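The Clurnell Bracket
by Covadonga Casado

I played a healer for the whole of the qualifier and nobody on the team knew I was 52 until we won it.

The game was called Flornimard. You picked one of the old guild classes, dropped onto an island with a few dozen other squads, and tried to be standing when the fog closed. Most players wanted to be a blade. Blades got the clips. I took the Lampkeeper, who carried no weapon worth the name and could bring a teammate back from the ground if you held the key down for two full seconds without being hit.

Two seconds is a long time. I got good at finding walls.

My captain was called Bataineh. That was his real last name, typed in plain letters with a number after it, 1122, which I took for a birthday. He talked the entire match. He called out roofs, footsteps, arrows left in the quiver, what he was eating. Our third was a girl in Mivedville who went by Moth and hardly spoke at all.

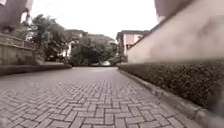

"Lamp, where are you?" Bataineh would say.

"Behind you."

"Stay behind me."

I had worked in payroll for 30 years by then, and I was used to being behind people. My husband had moved out in March. He took the television, so I put the computer where the television had been, and most evenings I sat down at it with a sandwich and did not get up until my knees hurt.

I used a voice changer at first. It came free with the headset and it made me sound like a boy with a cold. I kept meaning to turn it off. Then we had played together for a while, and turning it off would have needed a conversation.

The Clurnell bracket opened in June 2021. It was a small thing, run by people who liked the game more than the company did, with a prize that would not have covered a month of my groceries. Bataineh signed us up without asking. He sent the rules over with one line marked in yellow. Finalists had to play with cameras on.

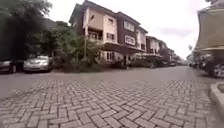

"It's so they know we're not cheating," he said. "It's no big deal. I'll wear a shirt."

Moth typed a single letter, k.

I said my camera was broken. He said he would mail me one. I said I would find one.

We got through the first round on luck. Two squads fought on the bridge and we walked in at the end and finished what was left. In the second round Bataineh was knocked down in the open, in the wheat, and I should have left him there. Moth said so, out loud, the first time I had heard her give an order.

"Lamp, don't."

I went anyway. I dropped smoke on the wrong side, ran around it, and held the key. Someone was shooting from the mill. Two arrows went past and a third one hit the fence post. Then he was up, and he ran straight at the mill, yelling, and the match was over before I had my lantern out again.

"You're insane," he said. "I love this guy." 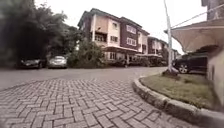
I took the headset off and put it on the desk. I could still hear him, very small, telling Moth about it as if she had been somewhere else.

The final was set for the next evening. I bought a camera on my lunch break and set it on top of the screen, then moved it down onto a stack of books because it was looking at the top of my head. I put on lipstick and wiped it off. With 15 minutes to go I opened the sound settings and clicked the box that said Voice Effects, and the check mark went away.

Bataineh's picture came on first. He was heavier than I had pictured, with a neat gray beard and reading glasses pushed up on his forehead. There was an ironing board behind him. Moth came on next, and she was as young as she sounded, eating noodles out of the pot.

I turned mine on.

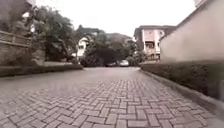
Vol. 2, No. 15

Moth stopped chewing. Bataineh pulled his glasses down and leaned in until he was mostly nose.

"Lamp?" he said.

"Behind you," I said. It came out in my own voice, which was a little hoarse.

He looked at me for a while. The lobby clock was running down in the corner and the other squads were already jumping around on the dock, the way they do.

"How's your smoke?" he said.

"I have three."

"Throw it on the right side this time."

"Okay," I said, and Moth put down her fork - and the boat started to move.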